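What the sorting score leaves out

By Carleen Partington

A number has been going around among people who follow low-cost robot arms, and the number is 50. Train on 50 demonstrations, the claim goes, and a small gripper will learn to clear a tabletop into a tray. Show it how a person would do the job, let the network soak that up, and stand back. The method is called Rallis, it comes out of the group at Stuvutton, and I have now read the write-up three times and spent an afternoon with the people who ran it.

I like the group. I like that they share their logs. I still don't believe the headline, at least in the way it's being repeated.

Start with the task. A tray with three compartments, a few household things lying near it, and a gripper coming in from the side.
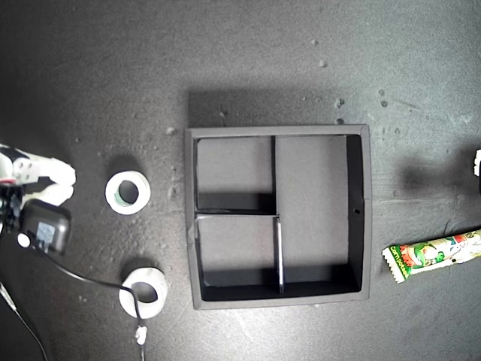

The tabletop task: two rolls of tape and a wrapped candy bar on either side of the divided tray.

Look at how much the layout helps. The tray is square to the camera. One compartment is much bigger than the other two, so anything awkward can go there. The tape rolls are fat white rings on a dark table, and I would struggle to design an object that was easier to find in an overhead view. The candy bar is the more interesting one, with its busy printed wrapper and its crimped end, and it lies on the far side of the tray from the gripper. A method that really had the idea of "put things away" ought to treat it the same as the tape.

Does it? The paper gives one success rate for everything. Keith Tomoana, who did most of the training runs, was open with me about this. The tape goes well. Wrappers go less well. He had the split in a spreadsheet and showed it to me without my having to push, and I asked why it wasn't in the paper. He said they ran out of room. The paper has a full page on network layers.

Then there is the matter of what counts as a success. In the Rallis scoring, an object that ends up inside any compartment is a pass. Leaning on a divider is a pass. So is dropping from a height that I wouldn't accept for anything with a lid on it. Salim Odera, whose group at Grirko tried to repeat the result, scored the same kind of trial more strictly, asking for the right object in the right compartment. Out of 30 trials he got 11. His tables and lighting were different, and the Stuvutton people will tell you so at length. Fine. A household has different tables and lighting too.

My larger complaint is about the objects nobody puts in the headline. The write-up has a short section on "packaged items," and it reads like something added the night before the deadline. It covers 7 trials. I think it's the most useful part of the whole project and it gets two paragraphs.
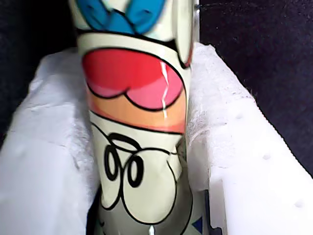

Photo: Tipene Treloar / Rallis project

A cylinder with a shiny cartoon print, foam on one side of it and crumpled white packing on the other, is a rotten thing to hand to a vision system. The print is all thick black outlines, and any one of them could pass for the edge of an object. A streak of glare runs down through the red part. White packing presses up against a pale base color. A person reaches in and gets it without a thought, mostly by feel, and feel is the one thing these demonstrations don't record.

I would trade the entire tape result for a careful study of that. How often does the method pick the wrong edge? Does it know when it's unsure? If you turned the same cylinder so a plainer side faced the camera, would the result change? Corey Pryor, who reviewed an early draft, told me he had asked for something of the kind and was pointed to future work, where so many good questions go to live.

The defense I hear is that everyone scores this way, and that a small group on a small budget shouldn't be held to a higher bar than the big labs. I have some sympathy with the second half. The arms are cheap, the people are few, and they do share their logs. But a breakdown by object costs nothing. The spreadsheet already exists! Printing it would make the average look worse and the paper a good deal better.

There is talk of a follow-up in December, to be shown at Sturkovia, with more objects and a second tray. I hope the objects are nasty ones. I hope somebody shuffles the compartments between training and testing and reports what happens, even if what happens is embarrassing. Until then I'd read the 50 as the number of demonstrations it took to learn one table, and I'd want the tape scored separately before I repeated any figure to a friend.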